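Landthorpe Gripper Trials: wrist camera recordings

README, last changed May 21, 2022
Maintainer: Afroza Jayawardena

Summary

Recordings from a bench comparison of two parallel grippers, the Cetex and the Rusitz, fitted in turn to the same arm and run with the same controller (Vi). The question was which set of fingers copes better with smooth, rounded household items on a hard, shiny surface. The release holds 2,000 attempts, split evenly between the grippers.

Contents

attempts/ one folder per attempt, with wrist video, joint log and finger position log
objects.csv list of the 29 objects, with mass and widest diameter
results.csv one row per attempt: gripper, object, operator code, outcome
calib/ camera calibration files, one per mounting
notes/ operator notes, unedited

Outcome codes

0 no contact
1 contact, no lift
2 lifted, dropped before the hold time
3 lifted and held for 9 seconds

Code 2 covers both slow slips and sudden drops. To separate them, use the finger position log. A slow slip normally shows as a steady closing movement before the object is lost.

Set-up

The arm was bolted to the bench and not moved between grippers. Closing speed and force limit were set in Vi and kept the same throughout. The Rusitz fingers are longer, so the tool offset differs; both values are in calib/offsets.txt. Fingertips were wiped at the start of each session. No rubber pads or tape were used on either gripper.

Every attempt starts with the gripper open and ends with it open again, whatever the outcome. The finger position log runs faster than the video. Match the two by timestamp and not by row number.

Camera

The camera sits at the wrist and looks forward past the fingers, so both tips stay in view while the gripper is open. Exposure is fixed. Overhead lights reflect off the bench top and show as white patches, which shift as the wrist moves. Simple brightness thresholds will pick these up as objects. 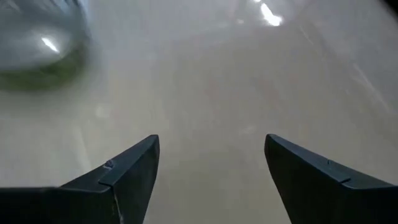
Focus is also fixed. Items well beyond the fingertips are soft, and fast wrist movements add blur. Clear glass is the hardest case: the bench colour comes through it, and its outline is often lost before the approach begins. We have not masked or corrected any of this.

Known problems

Recordings made in November used an older calibration file. They are marked "old" in results.csv and should be used with calib/cam_old.txt.

A few joint logs stop before the video does. The outcome codes for these attempts were taken from the video and are sound, but the logs should be left out of any timing work.

Object mass was measured empty. Bottles and jars were also gripped empty.

Corrections

Send them to the maintainer with the attempt folder name and the row from results.csv. Changed codes are listed in notes/changes.txt, with the old value kept alongside the new one.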